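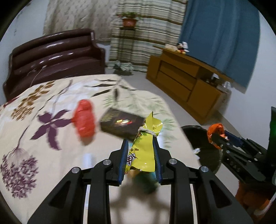
Intercambio empresarial y cultural: cierre de la convocatoria y calendario de trabajo

15 de agosto de 2019

La secretaría del programa de intercambio entre empresas exportadoras del Mediterráneo oriental y compradores de América Latina ha cerrado la fase de inscripción para el encuentro de marzo. Se han admitido 200 solicitudes. Las recibidas fuera de plazo pasan a lista de espera por orden de entrada y se resolverán a medida que se produzcan bajas. Las empresas en lista de espera no deben abonar la cuota hasta recibir la notificación de plaza.

El encuentro tendrá lugar en el recinto ferial de Bilon y se desarrollará en tres jornadas. La primera se dedica a la sesión plenaria y a la firma de los memorandos ya negociados. La segunda y la tercera se reservan a reuniones bilaterales, con turnos asignados por la secretaría a partir de las preferencias indicadas en el formulario. Los turnos no son transferibles entre empresas, aunque sí entre representantes de una misma empresa, siempre que ambos figuren en la acreditación.

Memorandos

Se prevé la firma de dos memorandos de entendimiento. El primero, entre Vasilakis y Pokavau, cubre la distribución de maquinaria ligera y el servicio posventa asociado. El segundo, entre Satar y el ente ferial de Bilon, regula la cesión de espacio expositivo para muestras itinerantes. Ninguno de los dos textos tiene carácter vinculante en materia de volúmenes o precios. Las versiones definitivas se depositarán en la secretaría en español, griego e inglés; en caso de discrepancia prevalece la versión inglesa.

Las empresas que deseen incorporar un memorando propio al acto de firma deben remitir el borrador en formato editable, acompañado de la acreditación de poderes del firmante. Los poderes otorgados fuera del país sede requieren apostilla. No se admitirán firmas por delegación verbal ni documentos presentados el mismo día del acto.

Programa cultural

El programa cultural acompaña a la sesión plenaria y ha sido encargado a Achilleas Dimitriou, coordinador de actividades artísticas del intercambio. Consta de un concierto de cámara, una demostración de caligrafía y una muestra de artesanía textil. El concierto se celebrará en la sala mayor al término de la plenaria, con acceso libre para los acreditados. La demostración de caligrafía tiene aforo limitado y requiere reserva en el mostrador de acogida.

En palabras de Dimitriou, «la parte cultural se ha ajustado al horario de las reuniones, y no al revés; quien tenga turno bilateral no perderá ninguna actuación». El detalle de las piezas y de los intérpretes se publicará con el programa de mano.

Los grupos artísticos que transporten instrumentos o material expositivo en régimen de admisión temporal deberán presentar el cuaderno ATA en la aduana de entrada y conservar el talón sellado hasta la salida. La secretaría no actúa como garante ni tramita cuadernos por cuenta de terceros. El material sin documentación quedará en depósito a cargo del titular.

Acreditaciones

Cada empresa dispone de tres acreditaciones nominativas incluidas en la cuota. Las adicionales se solicitan por escrito y se facturan aparte. Los datos deben coincidir con los del pasaporte, incluida la transliteración; en ediciones anteriores, la mayor parte de las incidencias en el control de acceso se debió a diferencias en la grafía de los apellidos griegos y bielorrusos.

Las cartas de invitación para visado se emiten en formato electrónico. La sede consular puede exigir el original en papel, en cuyo caso el solicitante debe indicarlo al hacer la petición, con la dirección postal completa. La emisión de la carta no garantiza la concesión del visado.

Interpretación

Habrá interpretación simultánea en la plenaria en español, griego, ruso e inglés. En las reuniones bilaterales se ofrece interpretación consecutiva previa solicitud, sujeta a disponibilidad. Las empresas que acudan con intérprete propio deben acreditarlo dentro de su cupo. La terminología técnica se enviará en forma de glosario, preferiblemente en hoja de cálculo con una columna por idioma.

Muestras y catálogos

Se permite la entrega de catálogos y muestras sin valor comercial en las mesas de reunión. Los envíos anticipados se dirigirán al almacén de Bilon, con el número de mesa en lugar visible y la factura proforma en el exterior del bulto. El almacén no acepta mercancía perecedera ni envíos a portes debidos. Los bultos no retirados al cierre se destruirán sin aviso.

Modificaciones

Los cambios de representante, de idioma de trabajo o de preferencias de reunión se comunicarán a través del área de usuario. No se atenderán por teléfono. La próxima circular incluirá el plano de salas y la asignación provisional de turnos.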